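Little Red Tins Find New Homes at the Flidora Swap

The back room at the Flidora community hall was full well before noon in February, and it stayed that way until the coffee ran out. This was the winter swap for people who collect, use or simply can't throw away small tins, stamps, ink pads and the other odds and ends that live in desk drawers, and if you have never been to one you may be surprised at how long a person can happily stand at a table looking at lids. Neighbors came from as far off as Stavelura, some of them with a shoebox under each arm, and a good many went home with more than they had brought.

The swap is in its fourth winter now and has grown a good deal since the first one, which fit around a single dining table on Espinoza Street. The door sheet this time showed 696 visitors over the day, and the sign-in for the trading tables listed 3026 pieces brought along to show or swap. Of those, 2366 had changed hands by closing time. The rest went back into their shoeboxes, and we expect to see plenty of them again in the fall — there is always next time for a tin that didn't find its person.

Small rectangular tins were the favorites this year, the kind with rounded corners that sit so nicely in a coat pocket. People like them for stamps, for sewing needles, for seeds, for guitar picks and for the tiny notes that children leave around the house. Red ones drew the longest looks, and a golden inside to the lid was worth an extra trade or two at most of the tables.

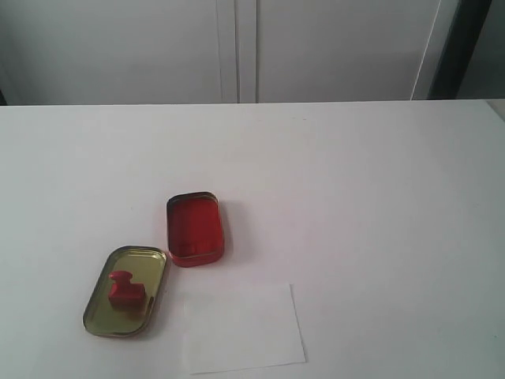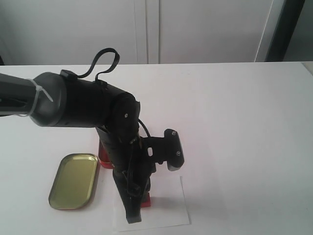
A red tin with its gold-toned lid lying beside it, top; the red piece on or just behind a sheet of white paper, bottom.

There was plenty of talk about care, too, as there always is when people who love old things get together. The general feeling was that a soft dry cloth does most of the work, and that scrubbing at a painted rim is the fastest way to spoil it. If a lid has gone tight, a little patience and a warm hand will usually bring it around. One long-running friendly argument, about whether it is all right to keep ink pads in a painted tin, was taken up again over the sandwiches and is no closer to being settled than it was last year.

The stamping corner was busy all afternoon, with scrap paper for anyone who wanted to try a pattern before trading for it. Leltik, the little paper shop by the bridge, gave 30 pads of drawing paper for the younger visitors, and nearly every sheet had something on it by the end of the day. A few of the better efforts (there was a very fine row of ducks) are pinned up in the hall entrance and will stay there through the spring for anyone who would like to stop in and see them.

The next swap is planned for October, in the same room, with doors opening at 10 in the morning. Tables are free, but please ask for one early, as the ones near the windows go fast. Bring your tins with their lids on if you can, and put your name on a bit of tape underneath — two very similar green ones are still waiting at the front desk for their owners to come and sort out which is which.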